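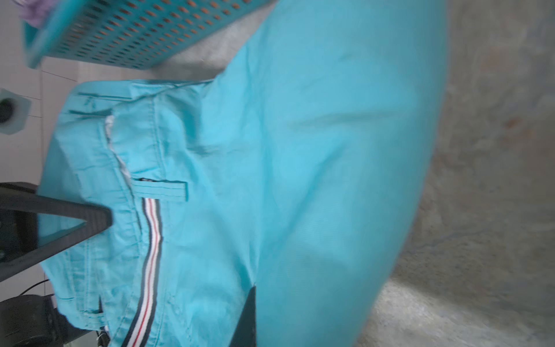 Dridine wrist camera set - README

Read this before you record anything or train on anything. Short version of the house rules, the long one is still being written.

WHAT IT IS
Wrist camera footage of household handling. Clothes, counters, the stuff people leave on counters. 4,000 clips in the main folder, almost 3,000 of them cloth. Recorded in 11 homes, 4 operators. Release dated 2021-03-01.
Arm control is Arov, labeling done in Altska. Gbeho is the old name for the same set - if you see it in a path, leave it, scripts depend on it.

BEFORE RECORDING
- Written OK from everyone who lives there. Kids' rooms are out, no exceptions.
- Mail, pill bottles, photos of people, screens: off the work area or covered. Wrist cams see more than you think.
- Stop button within reach of the operator. Test it each time you power up, write it in the log.
- Check the cable has slack through the full wrist turn.
- Rings, lanyards, loose sleeves - off.

GARMENTS
- Grip on a double layer if you can. Waistband, hem, collar.
- Never pull on belt loops, buttons or lace. Stitching goes before the force limit trips.
- Low force setting for anything that isnt denim or canvas.
- Blurry stretches stay in. Tag them "blur", do not trim.
- Care labels are fine to keep. Name tags sewn in by the owner are not, drop the clip.

COUNTERS
- Slow speed only within reach of a wall or a corner.
- Approach open, close at the target. No sliding closed fingers along stone or tile.
- Wipe the fingertips when going from floor to counter. Every time. Vasanthi Bandara will ask.
- Tall thin things on a base (lamps, roll holders) get held low or not at all. Tag "tippy".
- Glittery or mirrored surfaces: tag "reflective". Depth is not to be trusted on these untill someone checks by hand.

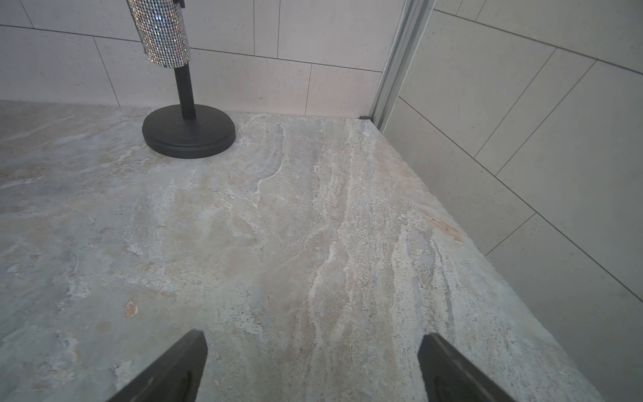 Fingers open over the counter, roll holder at the back left.

LABELS
One line per clip: item, surface, grip state, tags. Grip state is open, closing, held or lost. If you cant tell, write "unsure" - a guess costs more to find later than a blank.
Held means held in that clip. Dont label from memory of what happened next.

KNOWN PROBLEMS
- Clips from before July have no force log.
- Floor and carpet get mixed up in the surface field, half fixed.
- Left and right finger swapped in one batch, list is in swaps.txt
- White balance drifts under kitchen lights. Not corrected, dont correct it in place either, work on a copy.

NOT FOR
Identifying homes or people. Safety sign-off of any arm working near people - the set wasn't built for it and doesnt cover it.

REMOVAL
If a household asks, the clips go the same day, incl. copies and derived crops. Send to Vasanthi, put the home number in the subject. Then re-run the index.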